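Call for participants: household electricity use in shared kitchens

Besamer is looking for adults to take part in a study of how small kitchen appliances are used over the course of a working week. The study is run from our Melis office and covers homes with at least 2 people sharing one kitchen. Recruitment closes at the end of November. 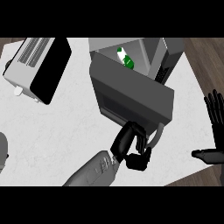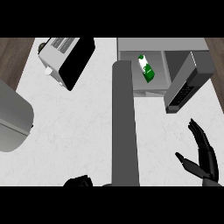 Toaster oven on a marble worktop.

Do I need to own my home to take part?

Tenants are eligible, provided the landlord has agreed in writing to the fitting of plug-in meters.

What is involved
Each household receives a set of Arnamine plug-in meters and a paper diary. Meters stay in place for 67 days. The diary is filled in once a day and takes roughly 2 minutes. Readings are sent over the home's own wireless network – no separate line is needed. Meters must not be moved between sockets without telling the study office.

Who can apply
Applicants must be 18 or over, live at the address full time and pay for electricity by meter. Homes with solar panels or battery storage cannot be included in this round. Previous participants in the Omus heating study may apply.

Payment
Households completing the full period receive a single payment by bank transfer. Those who withdraw early are paid for each complete week.

How to apply
Write to Felista Kashindye, Study Office, Besamer, quoting reference 1433. Give your postcode, the number of people in the household and a daytime telephone number. Calls are returned on Wednesday afternoons, after 2 pm.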